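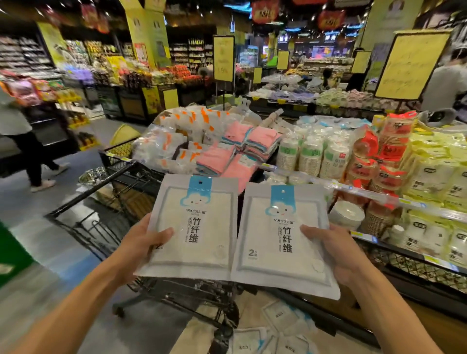 One packet in each hand, fronts to the eye, held up in the shop aisle.

Handling rules for shop work: a gallery

We keep this page for people who are new to the Harus project and for partners who want to record in their own stores. Harus is about teaching machines to sort and restock small packed goods in ordinary shops. The rules are written in Mallet, our handling guide, which has now 12 sections and is too long to read in one sitting. For this reason we show the work itself and put the rule beside it.

The packets are bamboo fibre cloths, two in a pack. We like such goods for the first exercises. They are light and flat, the print is large, and the same packet can lie in many different ways.

Rule 4, showing the item. Hold the packet so that the name and the picture stay free. Fingers belong on the edge or on the lower side. If a thumb must lie on the front, keep it off the large letters. Two packets at one time is the limit, one for each hand, also when a third would be easy to take.

Rule 5, the shop is open. Customers have the right of way at all times. Stop, keep your hands still and let them pass. We do not ask them to go round us, and we do not begin in an aisle where a trolley cannot get by.
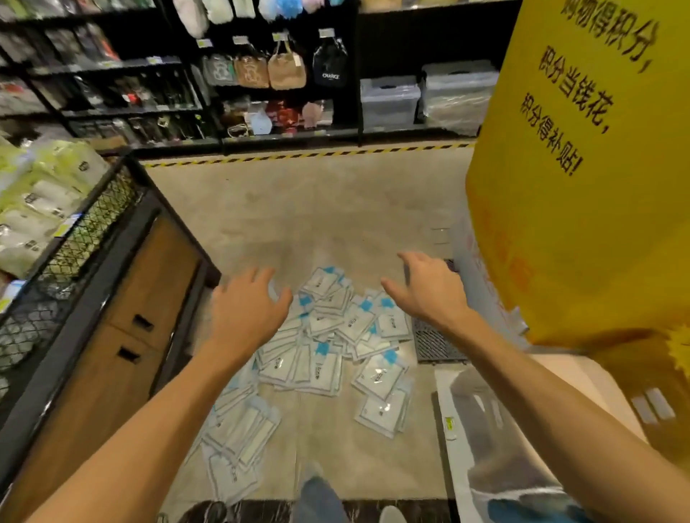

Both hands open over the packets, nothing gripped. Section 7 of Mallet.

Rule 7, open hands first. Before the first grasp, both hands are open above the goods and can be seen completely. Sleeves are short or rolled up to the elbow. Rings and watches stay in the locker. A start with a closed hand is marked as faulty in Fillatar, our checking tool, and it must be done again.

Rule 8, goods on the floor. This is allowed only with sealed packets and only if the store manager agreed in writing. The pile must not reach the feet of the operator. Leave a strip of clean floor between shoes and goods, and do not step over the pile to fetch something from the other side.

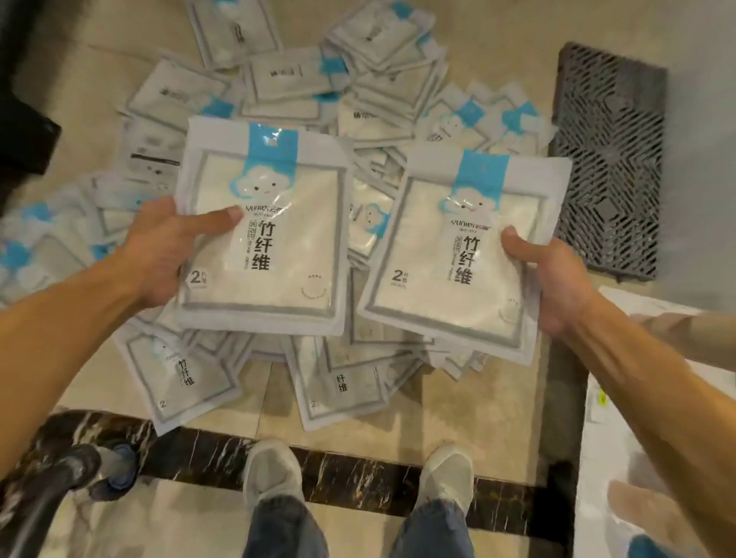
Rule 9 concerns the order of picking and it gets the most questions. Take from the top and from the outside, never pull from underneath. A packet that lies with its back up is turned over in the hand, not on the floor. Damaged packets go to the store staff at the end of the session, and the number is written in the log.

The next revision of Mallet is planned for November. Partners at the Prelberg site please use the present version until then, also for section 11, although we know that the wording there is not good.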